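Notes from the Rillow Street Seed Swap

The June swap filled 3 tables in the library basement, which is one more than last year and two more than we had tablecloths for. If you brought home an envelope marked "squash??" in green pen, you are among friends. There were 65 of them. Sadao Sugiyama has confessed to the handwriting but says the question marks were somebody else's.

Tomatoes went first, as they do every year, in the hands of people who told me at the door that they already had too many tomatoes. Mimoza Zupan's bean, a speckled climber her family calls Mollov, was gone in the time it took me to find the coffee filters. She has promised 200 more seeds for the fall, provided the deer and her brother-in-law stay out of the patch.

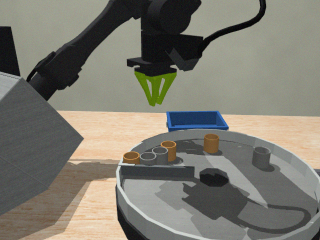

Can I still use seed packets from three years ago? Beans and tomatoes are usually fine at that age, but onions and parsnips tend to give up early, so sow those thick or buy new.

If you want to test a packet first, fold ten seeds into a damp paper towel, put it in a plastic bag, and leave it somewhere warm. Then write the date on it. I found one of mine behind the toaster last month with a root system I could have charged rent.

We ended the afternoon with a good deal of kale. We began the afternoon with a good deal of kale. Anyone who would like some can find it in the shoebox by the returns desk, next to the sign-up sheet for fall, where somebody has already put down my name for dishes.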